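Unit 4
Doing the Laundry: Sorting, Loading and Checking

In this chapter you will learn
how to sort clothes before they come near the machine
how to prepare the drum, the door and the gasket
what to check on each garment, and why metal parts need attention
how to read the labels on the machine and on the clothes

Words to know: load, drum, gasket, hinge, garment, care label, stud, lint, spin

Before you begin

Most of us learned laundry by watching another person do it. We saw clothes go in and clothes come out, and the part between was hidden behind a round window. When we later live alone, we repeat what we remember, also the mistakes. In this chapter we go slowly through the work that is done by hand. The machine has its own chapter, Unit 5, where you will study the programs and the water.

You will need for the practical work: one basket, one front-loading machine, and a small load of your own clothes. Please bring at least one dark item and one light item. If you bring only dark things, you can't practice the sorting.
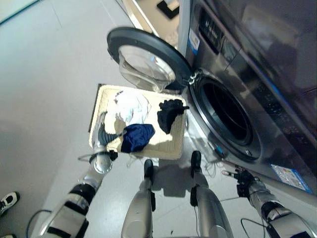 Ebere Nwankwo
Instructor, Household Skills, Rada Adult Learning Center

4.1 The basket in front of the door

I begin every course at the same point, with the basket on the floor and the door of the machine wide open. Students often want to begin with the detergent. I ask them to wait. If the basket stands directly before the drum, you take a garment, you look at it, and you put it in with one short movement. If the basket stands behind you or in the next room, you will carry the clothes in your arms, and a sock will fall on the way.

A shallow basket is good for this work. In a deep one the small things go to the bottom and you find them when the door is already locked. In a shallow basket you see almost everything at once - a white thing next to a navy one, a black one lying over the rim - and you can make your decision about each before you lift it.

White and dark clothes may share a basket. They should not share a wash, at least not while the dark clothes are new. My colleague Bukola Adebisi teaches the evening group, and she asks her students to take out the whites first and lay them on a clean towel. After this only the dark things remain, and they can go in one after another without more thinking. I used to do it in the opposite order. I have changed to her method.

How full should the drum be? Put in the clothes, then put your hand flat on top of them. Your hand should fit between the clothes and the upper side of the drum, and you should be able to turn it. If you must push, take something out.

Exercise 1. Empty your basket on a table. Make one pile for white, one for colors and one for dark. Write down any garment you could not place, and compare with your neighbor.

4.2 The door, the gasket and the drum

Open the door completely, until it stops at the hinge. A half-open door will catch sleeves. Now look at the rubber ring around the opening. We call it the gasket, and its work is to keep the water inside. It has folds, and in the folds you may find lint, hair, coins, and sometimes a baby sock that the family has already given up.

Wipe the gasket with a damp cloth before the first load of the day. Pull the fold a little toward you with one finger and wipe also behind it. Then look into the drum. It is dark in there, so use the light of your phone if you need it, and turn the drum once by hand. One forgotten red handkerchief is enough to make a white load pink.
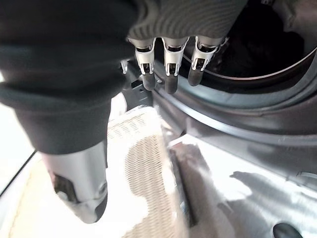 When you load, bring your hand past the gasket and let go of the garment inside the drum. Beginners let go too early. The garment then hangs over the rubber, the door is closed on it, and a belt or a strap stays caught for the whole wash. The usual signs are a wet line on the floor and a gray mark across the cloth. Before you close the door, follow the ring with your fingertips one time all the way around. You should feel only rubber.

Long things need more patience. Put a sheet or a long towel in loosely, in waves. If you roll it to a ball, it stays a ball, and the middle does not become clean. Put one large thing together with several small ones, so the weight can move around in the drum during the spin.

Case study: the Kirgate house

Bogdan Zieliński shared one machine with three other tenants at Kirgate house. In July the machine began to leak, and the tenants believed it was broken. A repair person came, found a shirt button and a hard ring of old lint in the bottom fold of the gasket, cleaned it, and left again. The bill was 105, paid by four people who had never wiped the rubber. Bogdan now has a cloth hanging on a hook by the machine.

Questions for discussion: Who should clean a shared machine? What would you write on a note for the wall, so that your neighbors would read it and not be angry?

4.3 Checking each garment

Every garment gets a short check in the hands before it goes in. With practice the check takes a few seconds. Go through the pockets. Close the zippers, so the teeth do not scratch other clothes. Open the buttons, because closed buttonholes are pulled hard in the wash and become wide. Untie all knots.

Then feel for metal. Snaps, studs, hooks and buckles can knock against the drum and the glass of the door, and they can catch on knitted cloth. 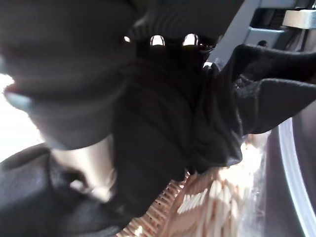
Turn such a garment inside out, so the metal lies on the inner side. If it is small, put it in a mesh bag. Do the same with dark ribbed cloth, which collects white lint from the other clothes and shows every piece of it. Look also at how the metal is fixed. If a stud turns between your fingers or has a sharp edge, keep the garment out and repair it first.

Vitória Henriques, who read this chapter for us, asked me to add a word about dark clothes in general. Wash them in cold water, inside out, and do not leave them in the closed drum over the night. They take a smell quickly, and then you must wash them again.

Exercise 2. Work in pairs. One person takes a garment and makes the check in silence. The other writes down each step. Change places after 30 seconds. Which step was forgotten most?

4.4 Labels

A machine usually has printed labels of its own, some near the controls and some lower on the body. Find them all before you use a machine that is new to you. Copy the maximum load into your notebook, as you will need the number in Unit 5.

The care label in the garment is read second. When the two do not agree, follow the more careful one.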